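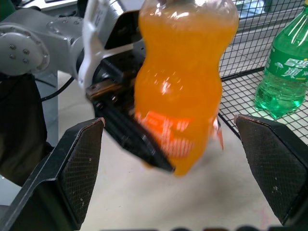
Chapter 6
Packaging and the Household Waste Stream

Learning goals
By the end of this chapter, students should be able to:
- describe the main materials used to package food and drink
- explain the difference between primary, secondary and transport packaging
- read a simple waste audit and identify its limits
- compare deposit schemes with kerbside collection

6.1 Why packaging is studied

Most food is eaten some distance from where it was grown or made. Between those two points it must be stored, moved, stacked, sold and carried home, and packaging makes each of these steps possible. It also becomes waste sooner than almost anything else a household buys. A chair may be kept for decades. A bread bag may be kept for four days.

In Chapter 5 we followed food scraps from the kitchen to the compost facility. Packaging travels a different route, and the route depends on the material. Glass can be melted and formed again many times, but it is heavy to move. Aluminium is light and holds its value as scrap. Paper and cardboard are widely collected, although grease and food residue lower their quality. Plastics are the most varied group. Two containers that look alike may be made from different resins, and a sorting plant must separate them before either can be reprocessed.

6.2 Three layers of packaging

Primary packaging touches the product. Secondary packaging groups several units together, such as the cardboard sleeve around a set of yogurt tubs. Transport packaging includes the pallets, crates and stretch film used between the factory and the store. Householders rarely see this third layer, and studies of kerbside bins leave it out altogether.

6.3 Case study: the Gumanard audit

The town of Gumanard carried out a waste audit in May, before changing its collection schedule. Bins from 155 households were sorted by hand over 17 days. Sorters recorded 2,162 items of drink packaging, of which 261 had been placed in the general waste bin in error. Most of these were small cartons and bottles with liquid still inside.

The audit report noted two limits. Households were told in advance that their bins would be examined, and this may have changed their behaviour. The neighbouring district of Tawfik, where many residents live in apartments and share bins, was not included. Students should keep both points in mind when they reach the data exercise in section 6.5.

6.4 Key terms

Contamination - material placed in a collection stream where it does not belong.
Deposit scheme - a program in which a small charge is added at purchase and refunded when the empty container is returned.
Resin - the base plastic from which a container is moulded.
Residual waste - whatever remains once recyclable and compostable material has been removed.

Before you read on

Keep a record of the packaging your household discards over one week. Note the material, the layer to which it belongs and the bin in which it was placed. Bring the record to class, as it will be used in section 6.5.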